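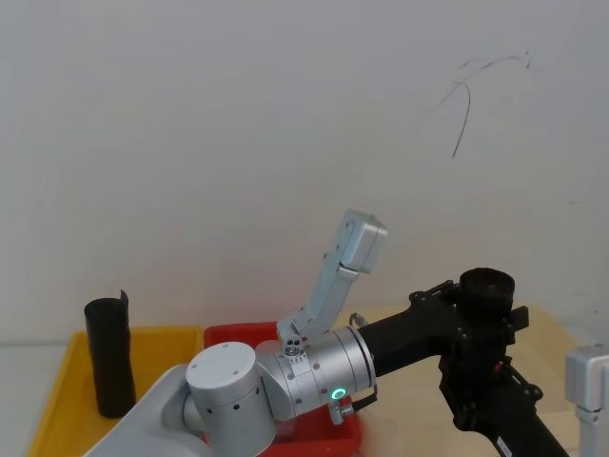

Where do the household supplies go after they arrive at the Venberg room? They are sorted into trays and bins by kind, and from there they are packed into starter boxes for families who move into a new apartment.

This report covers the work of the Prodedar supply project up to the end of August. The grant from Worley paid for the shelves, the sorting trays and the first large order of goods. We planned to pack 260 boxes in this period and we reached this number, although the last ones were finished later than we wished.

Garbage bags were the item that gave us the most questions. We ordered 700 rolls, because every box gets two and we wanted a reserve for the winter.
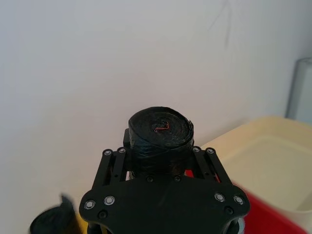

The bags with a drawstring cost a little more, but families told us that they prefer them, so we will stay with this type. We also learned that the rolls should be stored standing up. When they lie flat in a deep bin they move to the bottom, and the packers lose time to find them.

The budget for goods was 2,000 dollars and it is fully spent. For transport we asked for a smaller amount, and a part of it remains – we would like to use it for the delivery to Mwakyusa, if you agree. 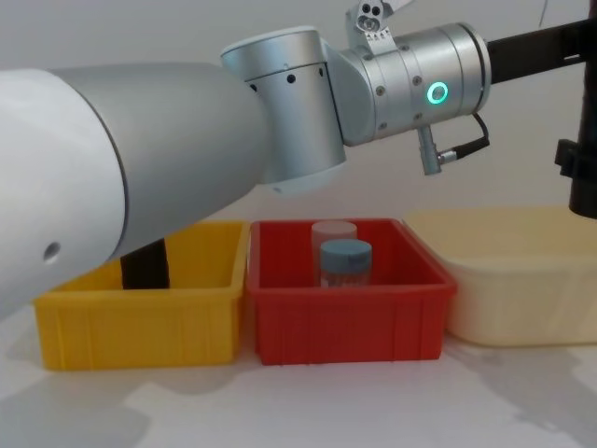 Two points are still open. The labels on the shelves must be made again in larger letters, and the packing list needs a second check, as dish soap was missing from several boxes. We have sent the soap to the families separately.

For the next period we ask to keep the same budget for goods. The receipts are attached to this report.

Prodedar project office, 26 Sep 2022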